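Household tips for the autumn feast days

In the last week of October many families in Hernholm prepare the lantern evening, which closes the harvest season. The custom is old, and each house keeps it a little differently. I collected these tips from my own kitchen and from the neighbours in our street.

Paper lanterns

Store them flat, between two sheets of newspaper. If the paper has become soft, hang the lantern one night in a dry room before you light it. Old wax comes off glass easily when the glass has stood for an hour in the freezer.

The feast bread

For one large loaf you need 600 g of flour, 287 ml of lukewarm milk and 70 g of butter. My grandmother from Yalçınkaya added a spoon of grape syrup, and I still do it. Let the dough rise under a damp cloth until it is double in size. Do not hurry this part. The loaf should be brushed with egg two times, once before the second rising and once just before the oven.

Lights in the window

Electric candles are now as common as real ones. Look at every cable before the evening, and throw away any with a cracked cover. Do not connect one extension to another, and do not lay a cable under a carpet.
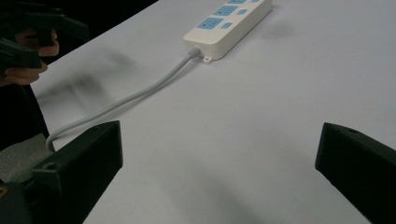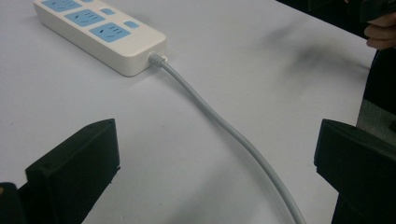 Power strip with light blue sockets, on a white table.

Tablecloths

The embroidered cloths come out only once in the year, so they often have yellow lines on the folds. Soak them overnight in cool water with a little soda, and iron them from the back side while they are still damp. For wine stains, put salt at once and rinse later. Roll the cloth on a cardboard tube after the feast, and the folds will not come back.

Apples for the children

Choose small, hard apples. Wash them in warm water to remove the wax, or the sugar will slide off. Boil the sugar without stirring.

Ferhat Baysal, October 29, 2018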